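# House run: the Shenoy students teaching a robot to find its way

The robotics club at Shenoy meets in a classroom behind the library, and for most of this winter its members have hardly touched a robot. They have been working on a simulated house, and on a program that has to get a robot through it without bumping the walls.

The project is their entry for Stostier, a student competition with a section for home navigation. I sat down with the club's captain, a Year 11 student, and the teacher who runs the sessions.

"We started with a real one," the captain said. "We had it driving up and down outside the science rooms. You'd get two runs in before the bell and then everyone was walking through."

The move to simulation came in second term. The club uses a package called Zumalport, which loads a furnished house and lets the students put their robot anywhere in it. A run that took a whole lunchtime in the corridor now takes a couple of minutes, and several can go at once on the older desktops along the back wall.

The task sounds simple. The robot is given a starting point and the name of an object in another room, and it has to go there and stop. It gets no map. It has to work from what its camera sees.

"The first thing it learned was to spin," the captain said. "It found out that spinning never hits anything, so it didn't lose points. It just sat there turning. We had to change the scoring so standing still cost something."

They changed the scoring five times. The version they have now takes off points for time, a lot more for contact, and gives a small amount back for getting closer to the target. The teacher keeps a printed copy of each version in a folder and asks the students to write on the front what they expected to happen and what did.

"That's the part I mark," the teacher said. "The robot getting to the couch is nice, but I want them to be able to tell me why it did."

Hallways have given them the most trouble. In an open room the robot has plenty of space to correct itself. In a corridor with furniture against one side, a small steering mistake soon puts it against a wall, and the doorway at the end doesn't take up much of the picture until the robot is close to it.
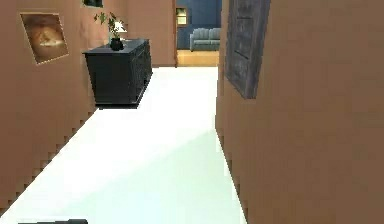 According to the teacher, the club lost most of a fortnight to corridors before one of the younger students suggested starting the robot at the doorway and moving the start back a little at a time. The teacher had read about the same method years ago and had forgotten it, and said it was better coming from a Year 8 anyway.

With the start moved back in stages, the program was left to train over a weekend. By the end it had done nearly 2000 runs. The students went through the log at the next session and sorted the results: 1288 had ended at the target. The rest either hit something or ran out of time.

"Most of the ones that failed were early," the captain said. "But not all of them. There's still a kind where it gets to the door, sees the next room and turns around. We don't know what that is yet."

Part of the group thinks the change in floor colour between rooms is putting it off. To test that, they plan to run the same route with the floors made to match, and then again with the colours swapped. Another student has been looking at the camera height, which was set by guesswork in the first week and never changed.

The club has one proper robot, a wheeled base with an arm bought second-hand from a supplier in Skomlow. It is due to come back out of the cupboard once the hallway results settle down. The captain isn't expecting it to go well the first time.

"The simulated floor is perfectly flat and the wheels never slip," the captain said. "Ours has one wheel that drags. So we'll probably have to put a bad wheel in the simulation too – make it worse so it's more like the real one."

The teacher said the numbers had gone up since the club moved to simulation, mainly because students who weren't keen on soldering could now do something useful from the first day. A few of them had never written code. They began by reading logs and watching replays, and two of those students now look after the scoring file.

Entries for Stostier close at the end of August. Teams submit their program, a short report and a recording of three runs, one of which has to be a failure with an explanation. The club already has its failed run picked out. It's the one where the robot reaches the door and goes back.

"We've watched it so many times," the captain said. "Someone always yells at it to keep going."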